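Supper at the robot lab

By the time I found the right door at Oltside, the open day had been going for an hour and the hallway was full of kids in winter coats. Past them, behind a strip of floor tape, a robot arm was making its way through a table of kitchen things.

I stayed for most of the afternoon. I had planned on twenty minutes.

The project is called Clakero, and its goal is easy to say: get one arm to handle the stuff people cook with. Ro-un Koo, who runs it, told me the group has logged 2,000 practice runs since August, with 166 different objects. "Factories give a robot the same part all day long," she said. "A kitchen never does that."

Bottles are a favorite of hers. They roll, they tip, and they end up lying across other things, so the gripper has to come in over a plate or a bowl and close on the middle without shoving everything else along.

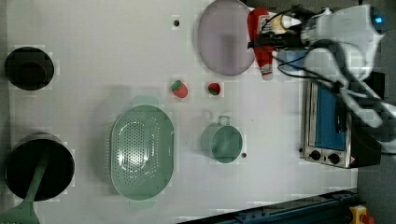
Slow is the other thing to know about it. The arm drifts over, stops, seems to think, and then goes. I found this wonderful! People leaned in every time, and a boy next to me held his breath so long that his father tapped him on the shoulder.

Fruit is harder. Simão Vieira works on grip force, and he talks about strawberries the way some people talk about mountain roads. Too light and they slip, too firm and you have jam. Then there are colanders, with all those little holes and shiny spots, which he says can fool a camera into seeing edges everywhere.

Of the 790 runs they scored last month, he wouldn't tell me how many went well. "More than in August," he said, and grinned.

Later Seung-woo Ban let visitors pick the next task from a stack of cards. A girl of maybe seven chose "move the cup" 3 times in a row, and he let her.

The next open day is in spring. Go early, and wear shoes you can stand in.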